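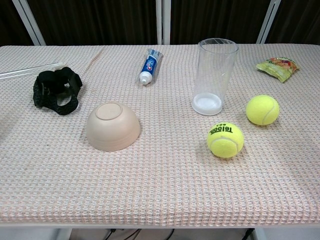
One respondent from Stullard wrote that a tablecloth labelled pure cotton had come out of its third wash too short for the table, and that the label had said nothing about shrinkage. Comments of this kind were common in the free-text part of the Gillura household survey, and they led us to treat shrinkage separately from colour loss and wear.

Figure 3. Waffle-textured cloth in pink and white, laid flat on a table.

4.2 Shrinkage in textured weaves

The survey returned 3,136 usable forms. Of these, 322 reported a change in size large enough to affect use. Respondents were asked to name the weave from a printed card, and we accepted their answer without checking it against the item. Some error in this variable should be expected, mainly between waffle and honeycomb, which were merged before analysis.

Textured weaves behave differently from plain weaves in washing. The longer floats that form the raised ridges are held at fewer points, and the yarn is free to relax when wet. The cells draw inward and the cloth becomes thicker as it becomes smaller. Measurements taken along one edge can therefore miss part of the change, and we recorded length and width at three positions each.

A second set of 100 new cloths was bought from retailers in Stillbridge and washed under fixed conditions. Each cloth went through 5 cycles at the same temperature and was dried flat between cycles. Most of the loss in length occurred in the first two cycles. Loss in width was slower and had not fully levelled off by the last cycle - a result also seen in the earlier Doucette trial, although that trial used tumble drying and the two sets of values should not be compared directly.

Fibre content had less effect than expected. Cotton and cotton-linen cloths overlapped across almost the whole range, and the difference between them was small once cloth weight was included in the model. Hem construction was not recorded in January, when the first batch was washed, and it has been left out of the model for all batches. Cloths with visible puckering at the hem were measured 5 cm in from the edge.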